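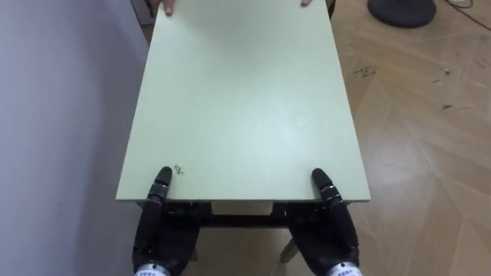 Loose Tops, Boards and Table Stands – Periodic Inspection Checklist

Site: Wustaslow, ground floor workrooms and store
Completed by: Boglárka Takács
Reviewed by: Warrick Goodwin
Month: November

Scope: all boards and tabletops that are lifted off their stands for cleaning, storage or room changes. Fixed benches and wall shelves are on a separate sheet. Result codes are P (pass), A (action needed, may stay in use), F (fail, remove from use) and N (not applicable).

Section 1. Board surface

1.1 Surface free of cracks, blisters and lifting – P
Comment: Checked under the ceiling lights and again with a hand lamp held low. Glare hides shallow marks on the pale tops, so use the low lamp every time.

1.2 Stains and chips recorded – A
Comment: The mint-green board has one small brownish-gray mark toward the lower left. It could be a stain or a chip. Clean with a damp cloth and mild soap first. If a fingernail catches on it afterward, treat it as a chip and fill it. Do not sand.

1.3 Surface clean and free of residue – P
Comment: Tape residue was found on one of the Irora tops and removed during the visit. Solvent was not needed.

1.4 Board flat when checked with straightedge – P
Comment: Gap under the straightedge not to exceed 2 mm at any point. Measure lengthwise, across, and on both diagonals.

Section 2. Edges and corners

2.1 Edge strip attached along full length – P
Comment: Run a gloved thumb along all four sides. On the mint-green board, pay attention to the lighter, cream-colored strip at the sides. Any lifted section longer than a thumb's width is an A.

2.2 No sharp edges or splinters – P
Comment: Check the lower edge as well as the upper. The lower edge is where the fingers go during a lift and it was left off the previous version of this form.

2.3 Corners intact – A
Comment: One Irora top has a crushed corner. Not sharp, no loose material. Corner guard to be fitted before the next room change.

Section 3. Underside

3.1 Fixing points sound, no stripped holes – P
Comment: Boards were turned on edge against the padded rail for this check. Two people at the board throughout.

3.2 No protruding screws or staples – F
Comment: One Taltiline top in the store has a staple standing proud near the middle of a long side. Tagged and taken out of use. Pull the staple, do not hammer it flat.

3.3 Identification label present and readable – A
Comment: Labels on the Taltiline tops are worn. Replacements ordered. Until they arrive, the number is written on masking tape on the underside – not on the edge, where it rubs off within a week.

Section 4. Stand or frame

4.1 Top rails straight and secure – P
Comment: Push down at each end of the rail, then at the center. No movement found on the dark frames.

4.2 Joints tight – A
Comment: Slight play in one leg joint on the Sproģis stand. Tightened a quarter turn, still moves a little. Recheck at next inspection and replace the bolt if there is no improvement.

4.3 Feet level, pads in place – P
Comment: One pad replaced from stock. Stand tested on the flat section of floor by the store door, as the workroom floor falls slightly toward the drain.

4.4 Board seats fully on the frame – P
Comment: Overhang to be equal on opposite sides, within 9 mm. A board that rocks when pressed at a corner has not been seated.

4.5 Load label fitted – N
Comment: Not required on these stands. The 100 kg figure in the old folder belongs to the fixed benches and must not be copied across.

Section 5. Lifting and carrying

5.1 Boards longer than 600 mm moved from both ends – P
Comment: One at each end, hands well apart, board kept level. Dragging a board across the rail marks both parts.

5.2 Grip from below, fingers clear of the frame – A
Comment: This is the item with the least margin. When a board is lowered, the gap between its underside and the top rail closes quickly and anything curled under the edge can be pinched. Stop with the board just above the rail. Move the hands to the overhanging edge, confirm aloud, then lower. Observed twice: once done correctly, once with no pause. Discussed on the spot.

5.3 Both ends lowered together – P
Comment: The end facing the direction of travel gives the call. If one end touches first, lift and start again. Do not slide the board into place.

5.4 Floor clear for the full length of the carry – P
Comment: Extension cord across the route at the start of the visit. Moved before any lifting took place.

5.5 Gloves – N
Comment: Not compulsory for clean boards with sound edges. Close-fitting gloves only, if worn. Loose cuffs catch on the leg bolts.

Section 6. Storage

6.1 Boards stored on edge in the rack, strapped – P
Comment: Strap at mid height. The rack is full and should not take further boards.

6.2 Separators between finished faces – A
Comment: Cardboard separators are missing from the lower bay. Felt sheets would last longer, but cardboard is acceptable.

6.3 Rack clear of heater – P

Actions

Mark on mint-green board, clean and recheck – B. Takács
Staple in Taltiline top, remove and reinspect before release – W. Goodwin
Corner guard, Irora top – W. Goodwin
Leg joint, Sproģis stand, recheck and hold a spare bolt – B. Takács
Labels, fit on arrival – B. Takács
Separators, lower bay – open, no name assigned

Reviewer's note (W. Goodwin): Agree with all results. For 5.2, move the wording about the pause to the front of the handling sheet and print it larger. Item 1.2 can be closed without me if the mark cleans off. If it is filled, leave the board off its stand overnight and enter the filler used in the log.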